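Looking After a Small Robot Arm on a Workbench

Last updated: January
Reading time: 4 min

These notes are for a single tabletop arm with a two-finger gripper, the kind that picks up small parts and puts them down a foot away. Ours has been running in the Clevley workshop long enough to need most of what follows.
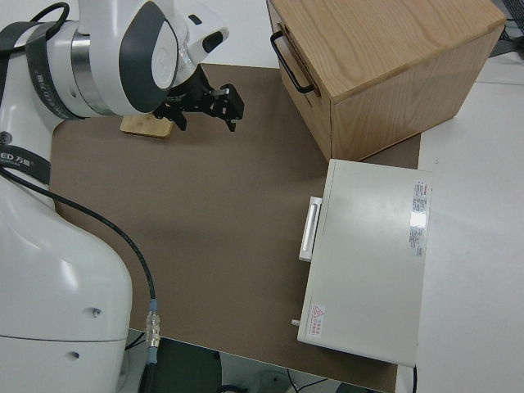 Most of the trouble we get comes from three places: the cable, the fingers and the mat. The arm itself hardly ever needs anything except a wipe.

Before you touch it

Stop the program, press the emergency stop and switch off at the wall. Some arms drop a little when the power goes, so put a folded towel under the wrist first. If yours has brakes in the joints it should stay where it is, but check the manual and don't trust your hand to catch it.

Cables

Look at the cable with the arm parked, then move the arm slowly through its whole job and look again. A cable that hangs nicely at rest can pull tight at the far end of a reach. Leave enough slack for the longest reach plus a hand's width. Too much slack is also bad, as the loop drags over the parts and moves them.

Threaded metal connectors go finger tight. Line up the key before you turn the collar. If it stops after half a turn, back off and start over, because a crossed thread will ruin both halves. No pliers. Torquil Aitken used pliers on one of ours and we had to order a new lead from Clitomov.

Check every connector at the start of the week. Vibration loosens them.

Gripper fingers

Take the screws out one at a time and keep them in a jar lid. Clean the old thread locker out with a wooden toothpick, put one small drop of the removable kind on each screw, and wait overnight before running the arm. The permanent kind means drilling the screw out later.

Wipe the inside faces of the fingers with rubbing alcohol on a lint-free cloth. If parts still slip, check that the fingers meet evenly. Close them on a strip of paper and pull. It should drag the same at the top and the bottom. When it doesn't, loosen both fingers, close them gently on something flat and tighten again.

The mat

A mat saves the table and keeps light parts from skating. Tape the corners down and draw around them in pencil, so it can go back in the same place after cleaning. Wash it with dish soap and water. Spray polish leaves it slick and you will be chasing parts all day.

Anything else that stands on the bench needs a mark too, especially boxes and drawers the arm has to reach. A drawer front that has crept half an inch is enough to make the fingers hit the handle. Urszula Adamczyk uses masking tape cut into L shapes, two per box, on opposite corners.

Casings

Damp cloth, a little soap, dry cloth. Don't spray at the joints. Leave warning labels alone, and if one starts to peel, press it back down with a dab of clear glue. Plastic covers crack if you overtighten them, so stop as soon as the screw seats.

Checking the position

Pick a small wooden block with square corners and keep it for this job only. Mark its place on the bench, have the arm pick it up and set it down 4 times at low speed, and see whether it still sits on the mark. If it lands off by the same amount each time, something on the bench has probably moved. If it lands somewhere different each time, look for a loose finger or a loose base bolt.

Go around the base bolts with the right hex key every 200 hours or so of running. Tighten them crosswise, a little each time.

Write it down

A notebook on a string does fine. Put the hours, what you did and your initials. Ours shows a finger screw replaced at 113 hours and the same one again at 119, and that was how Gitau Biwott found the bent bracket behind it.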